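Kitchen arm build, progress report for the Kincaid fund
Sat 20 May

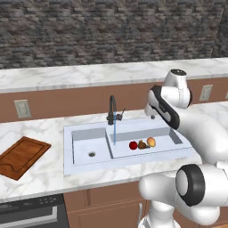
Filipa Meireles wrote back to my last update wanting to know whether the arm would ever leave the computer, and she thought we should buy the real sink before spending more evenings on the simulated one. Fair question! My answer is still "not yet", and I'll try to say why without going on (I do go on).

Since March I've put 35 evenings into the sim, most of them on reach. The arm has to get over the front edge of the counter and down to the fruit in the right-hand basin without the elbow clipping the faucet, and the first planner I wrote clipped it constantly. The new one went through 453 runs last week and hit it in 17 of them, nearly all when going for the apple. Better, but I wouldn't want that with real plumbing.

The running water is only a blue line so far. It doesn't push anything or splash, so please don't read much into it.

Over in the shared workshop, Ewan MacRitchie has finished the bench mount and we've bolted the Wuline base plate to it. Two of the joint covers still rub. Iona Chisholm is reprinting them on Tuesday if the printer's free.

Money: we have $12 left on the parts line, so the wrist cable has to come out of next quarter. Could you let me know if that's okay before I order it?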